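Call for participants - phone and charger desk study, Brerkent

People wanted!! Zisdale are looking for adults to help with a short study on how we all plug in, unplug and put away our phones. Easy work, sitting down, tea provided.

Posted 3 July 2021. Places going quickly so dont hang about. 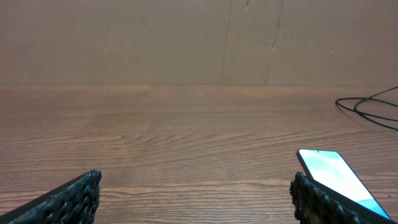
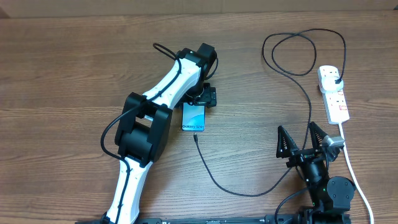

What you'd be doing: plugging a phone in, taking the lead out again, coiling it up, putting both back where you found them. Then again, a bit differently. Everything happens on one table, wood-look top with the grain running along it, a phone lying flat and a thin black cable to go with it. Some rounds the cable starts off coiled, some rounds in a right tangle. You pick how to sort it. No wrong way, we want your normal way, even if that's stuffing it in a heap.

Two visits, 30 minutes each. First one this summer, second in November. Must be able to make both, sorry, no exceptions as we compare the two.

Who we need:
Aged 18 or over
Use a phone most days, any make
Left handers very welcome, we are short of them
Fine with small fiddly plugs (reading glasses ok, bring them)

Not suitable if you have a hand or wrist injury at the moment. Try us again once it's healed.

Pay is £13 per visit, cash or voucher, your choice. Bus fare back if you keep your ticket. Parking is tight, use the street behind.

Where: Troltora building, Liang Road entrance, Brerkent. Ring the bell and wait, it takes a minute for somone to come down. Step free, lift to our floor. Nails and rings fine, but long loose sleeves get in the way so short or rolled up please.

To apply: leave your name, a daytime number and which hand you write with on extension 2165, or drop a note in at the front desk marked CABLES. We ring back within the week. Please don't just turn up, slots are booked back to back.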